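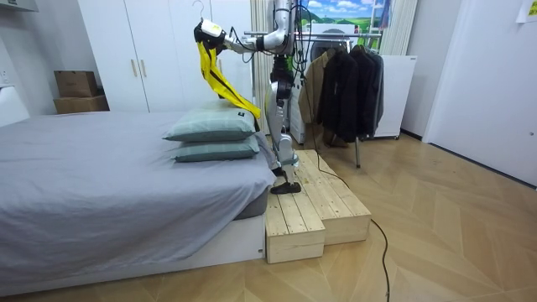

A reader from Ekthorpe wrote in after our last piece to say that the robot itself was the easy bit of her budget, and that everything which caught her out afterwards was furniture, flooring and cable. She had set money aside for the machine and its service plan, and then spent the whole of May going back to her finance office for one small sum after another. Could we please, she asked, write down the dull things in the order you need to pay for them?

So that is what this page tries to do. It is meant for small teams who are fitting out a home-like practice room for a humanoid, the sort of place where it can learn to hang up a shirt or tidy a bed, and who have a fixed pot of money and not much time. I have helped with three of these now, at Drultville, Filbridge and most recently Wattimena, and I still forget something each time.

Step 1. Write down the jobs before you look at any machines

Take a sheet of paper and list the household jobs you want done in the first year. Be plain about it: "take a garment on a hanger from the bed to the rail" is far more useful than "laundry". Next to each job put the highest point the hand must get to, the furthest it must stretch across, and the heaviest thing it will lift. Winter coats weigh a good deal more than shirts, and a hanger puts all of that weight on one small spot in the gripper.

Step 2. Measure the room, then measure it again with the furniture in

An empty room always looks generous. At Filbridge we planned on bare floor and then lost most of the walking space to a wardrobe whose doors needed room to swing. Mark the furniture out with tape, open every door in your imagination, and walk the route yourself with your elbows out. You will feel a bit silly – do it anyway.

Step 3. Budget for height

If your list from step 1 has a reach the robot can't manage from the floor, you can pay for a taller machine or you can build something for it to stand on. A stepped platform in plain pine is well within the powers of a local joiner, and we allowed £200 for ours, timber and labour together. Ask for flat, level treads deeper than the robot's foot, and check the joiner knows the full weight of the machine. Do get the supplier to agree in writing that it may be used on a raised surface. Some warranties are fussy about this.

Step 4. Cable, power and floor

Put these on one line of the budget, as they tend to be decided together. Work out where the power comes in, which way the robot will face for most of its jobs, and how much slack it needs behind it. Buy the longer cable. Then think about how you will keep it clear of feet, both kinds, and whether the floor needs protecting. Parquet is lovely to look at and dear to repair.

Step 5. Furnish it second-hand

Please don't buy new. A bed, a couple of pillows, a clothes rail and a few jackets of different colours and thicknesses will keep you busy for months, and Wattimena furnished nearly all of theirs for £2000, with the wardrobe taking the biggest bite. Include light and dark clothes, as cameras can struggle with black cloth.

Step 6. Keep something back

Hold a reserve for gripper pads, hangers and the odd replacement shirt. Ours at Drultville had 46 lines on the final sheet and the reserve was the one we were gladdest of.

Before you send the order, check the delivery route too, including the width of the inside doors and where the packing cases will live. You will want to keep those for returns.

Page last revised November 2024. The blank budget sheet is linked from the downloads page.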